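Keeping Snacks Fresh Once the Bag Is Open

I come from a family of snackers, and I have thrown out more stale chips than I care to admit. It took me years to get the pantry in order, so let me share what works at our house, and maybe save you a few bags along the way.

Start with the air. Before you close a bag, press it gently from the bottom up with the flat of your hand, then fold the top over at least three times. A plain wooden clothespin holds it well enough. I bought a set of 10 fancy clips once and I think two are left — the rest are behind the stove, I suspect.

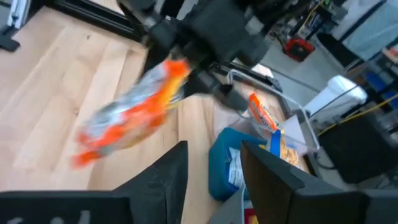

Keep everything away from the oven and the dishwasher, too. Our snack shelf used to be right over the stove, and every July the crackers went soft in a day! Now they live in a low cupboard by the back door, in an old bread tin with a tight lid.

If your chips have already gone limp, don't give up on them. Spread them in one layer on a baking sheet and put them in a 275 degree oven for a few minutes, then let them cool all the way before you taste. They crisp up as they cool, so be patient (I never am). Pretzels and plain crackers come back nicely this way, but leave out anything with chocolate on it.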